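Vehicle Body Repair, Level 2
Unit 4 handout: booking in, estimating and handing back
Notes by Yeison Restrepo. Bring these to the workshop session, I won't be printing a second lot.

Carrying on from last time

We got as far as the customer ringing up. Next is the car turning up at the door. Most of the rows I've seen in a bodyshop started in the first ten minutes, when somebody took the keys and said "leave it with us" and wrote nothing down.

1. Booking in

Walk round the car with the customer. Both of you, outside, decent light. Start at the driver's front corner and go clockwise, same way every time so you don't miss a panel.

Mark on the sheet:
- damage they've come in for
- damage they haven't mentioned (kerbed wheels, stone chips, door dings)
- mileage, fuel level
- warning lights on at arrival
- anything left inside. Child seats, sat nav, tools in the boot
- locking wheel nut key: seen or not seen. Ask. Then ask where it is, because it won't be where they say

Photos. Four corners, each side square on, the damage close up and again from further back so you can tell which panel it is. One of the dash with ignition on. A close-up of a scratch on its own is no use to anyone three weeks later.

Customer signs the sheet. You sign the sheet. They get a copy.

Old damage: be polite about it. "I'm just noting this one so we both know it was there." Don't offer a price to fix it on the spot, people feel they're being sold to. Put it on the estimate as a separate line and let them decide.

2. The estimate

Three parts to it: labour, parts, paint and materials. Keep them seperate. If an insurer queries one you don't want to be unpicking a single lump figure.

Labour
Hours times rate. For every exercise in this unit we use 42 pounds an hour. It is a classroom rate, don't go quoting it at your placement.

Split the hours into strip, repair, paint, refit. Students nearly always forget refit. Also forget cleaning the car.

Parts
Part number, price, new or recycled, in stock or on order. If a recycled part is going on, customer has to be told before, and it has to be written down. Clips and fixings are parts. A bumper can eat 12 clips and you will break some.

Paint and materials
Usually worked out from panel size and paint type (solid, metallic, pearl). Blending into the next panel is more hours and more material. Say so on the estimate.

Worked example, the Zerka job
Small hatchback, rear bumper split, tailgate scuffed.

Labour 9 hours at 42 = 378
Parts = 221
Paint and materials = price from the table in your folder, do it yourselves
VAT goes on at the end, on the whole lot, once

Somebody last year put VAT on the parts and then again on the total. Check.

Estimate or quote? Know the difference, it comes up in the assessment. An estimate is your best guess before stripping and can change. A quote is a fixed price, and if they accept it you're generally held to it. Don't use the words as if they're the same thing. Don't let the front desk do it either.

3. Hidden damage

Bumper comes off, crash bar's bent. Happens all the time. What you do:

Stop. Photograph it. Work out the extra. Ring whoever is paying (customer or insurer) and get a yes before carrying on. Write down who said yes and what time. Email is better than phone.

If you carry on without a yes you may well be doing it for nothing.

Case for discussion: Herath
Mrs Herath's car came in for a front wing. With the wing off, the technician finds the headlamp bracket has cracked and been glued by someone before. Headlamp works. She's paying herself, and is picking it up at 4.30 this afternoon. Bracket isn't sold on its own.
What do you tell her? When? What goes on the sheet? Have an answer ready, I'll pick people.

4. Sensors and cameras

Short section, more in Unit 6. Lots of newer cars have parking sensors in the bumper, a camera behind the windscreen, radar behind the badge or grille. Take them off, move them, or paint over them too thick and they can read wrong.

So at estimate stage: look up what's fitted, look up whether the maker wants a recalibration after your repair, price it in. If it's going out to a specialist that's another day at least and the customer needs to know before they book time off work.

Do not guess from the last one you did. Same model, different trim, different kit.

5. Handing back

Before you ring them:
- gaps and shut lines even
- colour checked outdoors, not only under the lamps
- all lights, wipers, windows, locks
- fault codes read and cleared where they should be
- wheel nuts torqued, if a wheel's been off
- washed, hoovered, seat covers out
- their stuff back where it was

Go round again with the booking-in sheet. Same corner, same direction. Show them the repair, tell them about looking after new paint (no polish or jet wash for a bit, follow the paint maker's sheet for how long). Then the bill, then the keys.

Basum case study is in the folder, read before March along with the Skelletti invoice, which has two mistakes in it. Find both.

Short written task: booking-in sheet and full estimate for the Zerka job, one side each. Handwriting fine if I can read it.
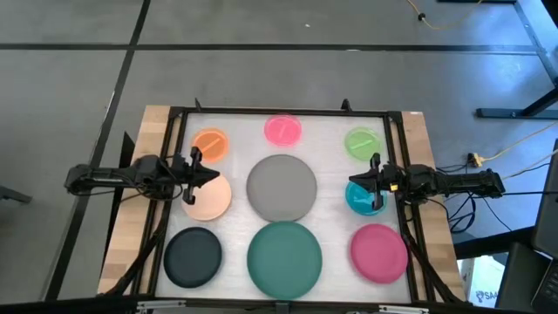
Fig. 1. Bowls and plates on a white sheet.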